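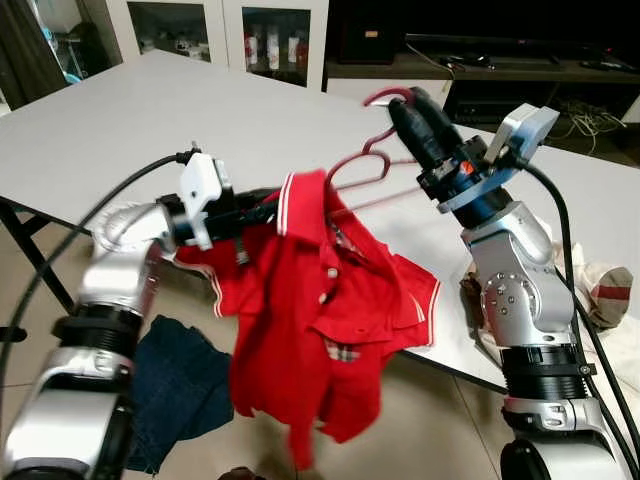
School Uniforms at Hennessy: Your Questions Answered

Last updated 2025-08-23

Every year the same questions come in to the uniform shop, and every year we answer them one at a time at the counter while the line grows out the door. We love a chat, we really do, but we thought it might help to have it all written down in one place so you can read it at home with a cup of tea. If yours isn't covered, pop in or send us an email and we'll do our best.

When is the uniform shop open?

During term we open before school from 8:15 until 9:00 and again for half an hour after the last bell. In the July holidays we're closed for the first week and open by appointment in the second, which suits new families who'd like a quiet try-on without a hall full of other people's children. Please do book for that one, as the side gate is locked otherwise.

What does my child need to start with?

Less than you'd think! For the younger years we suggest three polos, two pairs of shorts or skorts, one jumper and a hat. You can always come back for more once you know how often you're willing to do a load of washing. Older students also need the sports top and the track pants, but plenty of families hold off on the track pants until the weather turns, by which time the child has usually grown anyway.

Do we have to buy from you, or can we go elsewhere?

Anything carrying the school crest comes from us or from Brollari, the shop on the main street beside the chemist. Their prices are the same as ours and they keep longer hours, so if you work full time they may be your best bet. Plain items (shorts, skirts, socks, track pants) can come from wherever you like, as long as the colour is right. Navy means navy. We've seen some lovely purples that were sold as navy, so have a look at it in daylight before you take the tags off.

How does the sizing run?

The polos are made by Nirkum and they come up generous, particularly across the shoulders. Most children can wear their usual size with room to grow, and a slight child may even go down one. The shorts are the opposite, I'm afraid, and we nearly always end up fetching the next size up. Adult sizes begin after size 16. If you can't get in to try things on, lay a shirt that fits well on a flat surface, measure from armpit to armpit, and email us the number. We'll match it against the rack and set one aside for you.

Which colour polo goes with which house?

Red is Banksia, yellow is Wattle, green is Fern and blue is Wren. House polos are for carnival days, sports days and the last day of each term. Brothers and sisters are always placed in the same house, so hand-me-downs work beautifully. New students get their house in the welcome letter, and we'd ask you to wait for that letter before buying, however keen the little one is.

How much are the house polos?

A house polo is $47 in all sizes, and that includes the embroidered crest. We know that isn't nothing, especially with two or three children to dress, which brings us to the next question.

Do you sell second-hand?

Yes, and we're very proud of the second-hand rack. Everything on it is $10, whether it's a polo, a skirt or a jumper that was worn twice and then outgrown. We had over 86 pieces on it at the start of this term and it was picked nearly bare in a fortnight, so come early if you can.

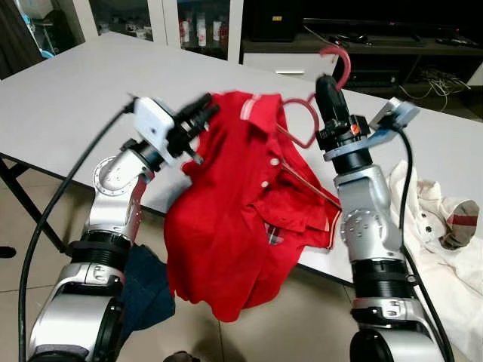 Donations keep the rack going, and we're grateful for every bag. All we ask is that things are washed, that the zips work and that any name labels have been unpicked or crossed out. A missing button is fine, we have a jar of spares. Stains are trickier. If you wouldn't send your own child in it, it's probably had its day, and it can go to the art room for painting smocks.

How should I wash the polos so they keep their colour?

Cold wash, inside out, and with similar colours for the first few goes. The red and the green can let go of a bit of dye early on, and one family's cricket whites were never quite the same. Skip the bleach and go easy on the dryer, which is hard on collars. Dry them in the shade, pegged at the hem so you don't get those little peaks on the shoulders. If you fold them while they're still a touch warm from the line, you can usually get away without ironing.

Can I return or swap something?

You can, within 4 weeks, if it's unworn and the tags are on. We'll swap the size or give you your money back, whichever you prefer. Second-hand items can be swapped but not refunded. If a seam goes or the crest starts to lift, bring it in no matter how long you've had it and we'll take it up with the supplier.

My child has lost their jumper. Where do I look?

Try the lost property tub outside the library first, then the hooks by the oval, then under the car seat. Labelled items go back to the classroom at the end of each week. We use iron-on labels from Ustska, and you can pick up an order form at our counter. A laundry marker on the care tag does the job too, though you'll want to go over it again each term as it fades.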